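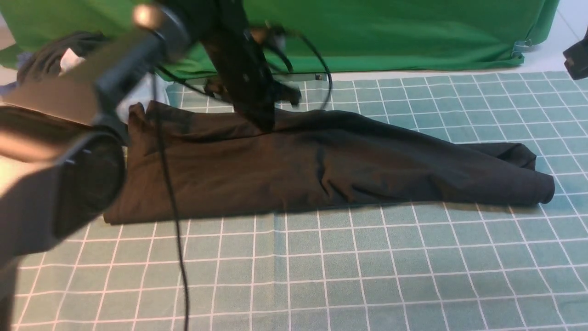
Utwood cemetery changes rules for death notices and plot records

Families arranging a burial or an ash interment at Utwood Cemetery will use a single form from January, replacing the separate applications now lodged for the plot, the service time and the public notice.

The form was drafted by the cemetery's records officer, Silvia Hudec, and covers both the lawn section and the older denominational rows. It asks for the full name of the deceased, any former surnames, date and place of birth, date of death, and the name of the person who holds the right of burial. Where the right holder has died, a statutory declaration from the next of kin must be attached.

Notices published through the cemetery's website will be drawn from the same form. The text of a notice is limited to 2000 characters. Service records, lodge memberships and the names of surviving relatives may be included, and the family signs off the wording before it is posted. Corrections to spelling or dates are free. Other changes made after posting carry a fee of $8.

Funeral directors must lodge the form by 2 pm on the working day before the service. Forms received after that time will be held over, except where a religious requirement for prompt burial is noted on the first page.

The change follows a check of the paper registers against the headstones, carried out by Jianguo Yin and Jingyi Guo. They compared 1404 entries and marked those where the name or year on the stone differed from the register. Most differences were in the spelling of surnames that had been transcribed from another language. The register entry will be kept in its original form and the alternative spelling added beside it, so that a search on either will find the grave.

Records for the smaller cemetery at Niststead are not part of the change. They remain on cards at the Niststead office and can be viewed by appointment.

Crescencio Manzano, who manages both sites, said existing bookings would be honoured on the old forms. "If the plot and the time are already confirmed, the family does not need to lodge anything further," he said.

Printed copies of the new form are available at the Utwood office, which is closed to the public on Monday.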